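Tip Box Week: Pictures from the Back Bench

Posted by Iqra Cheema, 21 August 2023

Hi all! I promised a little gallery from the great pipette tip tidy-up, and it's finally up (sorry, I had to charge my laptop and then I forgot I'd charged it). If you've never worked in a lab you may wonder how anyone can spend a week on tip boxes, and to that I say, come and look in our cupboards. We had Groltik boxes with Irar tips in them, Liew boxes with no lids, and one drawer that wouldn't open until December's leftover racks came out of it in pieces.

I love a full rack. All those little cones standing up in their rows, ready to go, it's the most satisfying thing in the building! A half-used one drives me up the wall, and we had so many of them. The plan was simple: move the stragglers over, box by box, until the old rack is bare, then wipe it out and put it on the refill shelf.
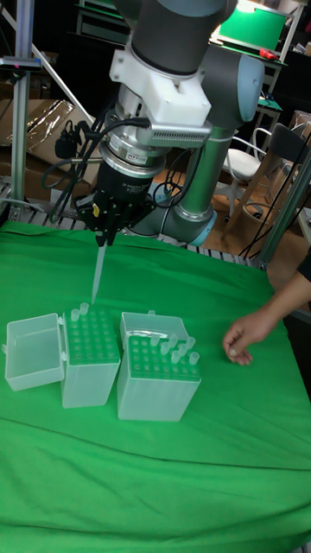

The green cloth was my idea and I'm a bit proud of it. Clear plastic on a white bench is miserable to look at all day, and a tip that rolls off into a corner is gone for good. On bright green you spot it right away. I bought two lengths from the remnant bin at Floltby, and the second one is already hemmed for the other bench (by me, badly).

Lids, by the way, are a whole subject. I like a hinged lid folded all the way back so it lies flat and stays out of my way. Half the group wants it standing up behind the rack so it takes less room. We've agreed to disagree, and you can tell who was last at the bench by which way the lid went.

Final tally for everyone who had a guess on the whiteboard: 1,794 loose or leftover tips sorted, and 721 of those went straight in the bin for being bent or just plain mystery plastic. The closest guess was off by 6, so the chocolate goes to Imaging, again.

Next up is the tube drawer. Please take your name labels off anything you don't want to see again, and if you have spare racks with good hinges, leave them on my desk!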